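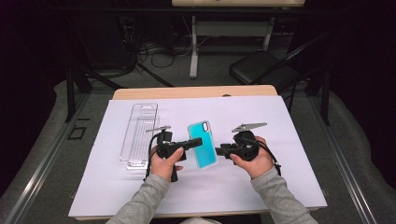 Work table with foam board, clear tray and phone in turquoise case.

Jerkeck Phone Reuse Group
Minutes of the general meeting, September 3, 2024

Present: Yatziri Villaseñor (chair), Aigars Kļaviņa, Chun-yin Tsang (minutes), Macario Nava
Apologies: Tuncay Polat

1. Minutes of the previous meeting
Accepted with one correction. Item 4 should read "chargers to be stored by plug type", not "by colour". Moved Aigars, seconded Macario.

2. Matters arising
The spare key has been cut and is with Yatziri. The quote for new blinds has not come in. Chun-yin to ring again.

3. Phones received and sent on
Macario reported that 128 phones have come in since April. Of these, 16 are waiting for their owners to remove a screen lock or sign out of an account. He has written to all of them once. It was agreed to write a second time and then hold the phones until the end of the year before sending them to recycling.
Stunach has asked whether we can supply 13 working phones for its new arrivals program. Macario thought we could fill the order from the shelf without using anything that still needs a battery. Agreed.

4. Work tables
Aigars has put white foam board on the light wooden table. He would like the same on the second table, where small screws roll off and get into the carpet. The board marks easily and he expects to replace it now and then. Yatziri asked that people cut tape and parcels somewhere else. Macario asked about the small round hole in the tabletop and whether it should be plugged. Aigars said it is clear of the board and can be left.
Resolved: buy board for the second table. Aigars to get it from Katositz and keep the receipt.

5. Trays
Discussion about the tall clear trays. Chun-yin likes being able to see what is inside without picking them up. Macario said phones in thick cases rub against the ribbed walls and would prefer a wider tray. After some discussion it was agreed to keep the present trays for phones and to try 2 wider ones for tablets.
Labels are to go low on the tray, at one end, and face the person sitting down. Several trays have old labels stuck over older ones. These are to be soaked off before the trays are used again.

6. Cases
Yatziri raised the question of whether donated cases should stay on. Present practice varies from person to person. Agreed as follows:
Cases come off for cleaning and inspection.
A case in good condition goes back on the same phone.
Cracked or sticky cases are put in the bin under the sink.
Check that the camera opening lines up before refitting. Two phones went out last time in cases made for another model, and both came back.
Aigars asked that bright cases not be set aside as less wanted. The brighter ones are often picked first at the pick-up table.

7. Floor and storage
The carpet needs vacuuming more often than once a month. Macario will add it to the closing list. Nothing is to be left standing in the walkway between the tables and the door. Yatziri has offered a shelf unit from home if someone can help carry it up.

8. Correspondence
A letter from Esquivel offering used padded envelopes. Accepted with thanks. Tuncay to be asked if he can collect them in his van.

9. Other business
The kettle is leaking at the base and is not to be used. Aigars has a spare.
Chun-yin will be away for the next meeting and Macario will take the minutes.

Actions
Aigars: foam board, spare kettle
Chun-yin: blinds quote, 2 wider trays
Macario: second letter to owners, order for Stunach, closing list
Tuncay: envelopes (to be confirmed)
Yatziri: shelf unit

Meeting closed at 8:40 p.m.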